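Notebook entry, November
Trulgate manipulation bench, table 2
Entered by Analyn Agbayani

Purpose of this entry: to record the current state of collection for the Jaiswal task set, and to set down the changes to the operator instructions agreed with Cernania so that both sites work from the same wording.

The target for the set remains 2,000 accepted episodes. The notebook task accounts for 300 of these. At the start of the morning session the accepted count for the notebook task stood at 121. Episodes recorded before the wrist calibration was repeated are not included in that figure and should not be added back without review.

Table contents follow the mixed-object list. Objects that are not part of the instruction are to remain on the table for the whole episode. Operators are asked not to tidy between takes unless the layout sheet calls for a reset. The felt is to be brushed at the end of the session, not during it. 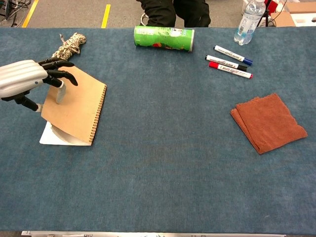
Page last changed: November, 4:40 p.m., by A. Agbayani

The spiral notebook has proved the most demanding item on the list. The cardboard cover is stiff and the pages below it are not, and the two do not move together. With the thumb near the left edge and a finger on the cover, a small error in height decides whether the hand takes the cover alone or the cover with several sheets. Both outcomes are useful to the model, provided they are labeled correctly. Until now they have been filed under one label, "open notebook," and this has to stop.

From this entry forward the following labels apply:

cover_only – the cover is raised and all pages stay down
cover_plus – the cover is raised with one or more pages
press – contact with the cover, no lift
slip – the cover is raised and lost before it passes vertical

Labels are assigned on playback by a person other than the operator. Where the reviewer cannot tell cover_only from cover_plus, the episode is marked "unclear" and held. It is not to be guessed.

Angle of the notebook. The layout sheet calls for a new angle every ten episodes. A check of the log shows that operators have favored positions with the spine running away from the hand, as these are easier to complete. The sheet will be reissued with the angles in a fixed order. The left side of the table is to be used for the next 100 episodes, after which the notebook moves to the right and the towel is shifted to make room.

Speed. Several operators slow down noticeably just before contact. Drokow, the training software, treats long pauses as part of the motion, and the last trained version hesitated above the cover in the same manner. Operators should plan the approach before pressing the start pedal and then move at an even pace. Episodes with a pause of more than two seconds above the cover are to be rejected.

Failed attempts. Cernania asked whether slips should be kept. They should, with the recovery included, as long as the operator makes a second attempt within the same episode. A slip followed by an immediate stop is to be discarded.

Open items:

Reissue layout sheet with fixed angle order (Agbayani)
Relabel the 121 accepted episodes under the new scheme
Confirm with Cernania that their notebooks have the same cover weight as ours
Decide whether the rope task begins before or after the notebook move – no agreement yet

Table 2 is reserved for the notebook task until the relabeling is finished. Requests for other use should be entered on the bench sheet.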